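July, kitchen bench notes, early evening

Third go at the charred pepper relish for the Plamton cookout, and I'm getting rather fond of it! Went back to the Rieger vinegar (the Barar one was lovely but so sharp it made my eyes water) and left the peppers on the grill until the skins were properly black all over. Peeled, chopped by hand, then in with the onions, brown sugar and a good pinch of smoked paprika. Simmered for 24 minutes with the lid off - any longer and it goes to jam, as we learnt last time.
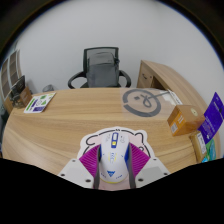 Mouse and pink mat, desk.

Jarred it at 84 degrees by the probe, and it filled 2 of the big Skullmont jars with a spoonful over for my toast. Still a touch sweet for me, though I do think it will be grand against the pork ribs. Next batch: less sugar, maybe a little mustard seed, and somebody please remind me to buy more lids. Tasting again after a night in the fridge.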